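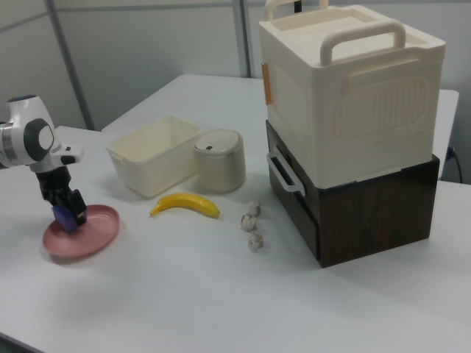 Teaching > Robotics in Practice > Week 6 > Handout: The Plate Fault

Read this before the tutorial. It covers a fault on the Clellunbridge bench that took us most of July to understand and a morning to fix. Bring a pen, as there is a fault tree to fill in and the printer has opinions about double-sided.

1. What the job was

Pick up a plate, put it in the bin. The arm comes down at the rim, the fingers close, the arm lifts. Any toddler can do it, though a toddler is harder to reset.

The log for a failed pick looked like this:

descend - contact - close - grip OK - lift - grip OK - place - done

Every line is cheerful. The plate, meanwhile, had not left the table. The controller then went on to the next item with the confidence of someone who has posted the letter and is still holding it.

2. What "grip OK" meant

The grip check was written by me, so you may be as rude about it as you like. It asked one question: did the fingers stop before they were fully closed? If so, something must be between them.

With a banana or a box handle that is a fair assumption. A shallow plate has a thin rim lying close to the table, and there are two ways to fool the check:

(a) The fingers come down on top of the rim and jam there. They stop early. Grip OK.

(b) The pads press against each other and squash unevenly. They stop early. Grip OK.

We had both. Case (b) got worse as the pads wore, and for that reason the fault seemed to come and go with the weather. There is a page in my notebook blaming humidity. Please don't ask to see it.

3. Why it was a safety matter

Dropping plates is a nuisance. Case (a) is more than that. The arm kept pushing down after contact, as the contact limit had been raised to 200 to stop nuisance trips while we were testing the drawer unit, and it was never put back. The units in that config file are raw sensor counts, so the number looks harmless until you work out what it allows.

Nayeli Bermúdez spotted it when she heard the table creak. She pressed the stop, which was the correct response, and then wrote it up, which was the more unusual one. Her report is fault 113 in the Werncombe register and you should read the whole thing. It is short and has no adjectives.

4. The fix

- Contact limit put back to its original value, and locked so a change needs a second person's sign-off.
- Grip check now compares finger width with the width expected for that item.
- Second check after a small lift: if the load at the wrist hasn't changed, the pick has failed and the arm stops.
- Pads replaced on a schedule. We picked 4000 cycles. The basis for this figure is thin, and Gunn will tell you so at length.

5. For the tutorial

Draw the fault tree with "arm reports success, plate still on table" at the top. Put the changed limit on it as well, and decide whether it belongs on the same branch as the worn pads. Last year's group split down the middle over this and I had to open a window.

Then write down one failure the new checks would still miss. A light enough plate is the obvious answer, so find a different one.

Further reading is in the Clustthorpe folder, under Grippers, misfiled.

Robotics in Practice teaching team | Handout updated 17/05/2026 | Back to top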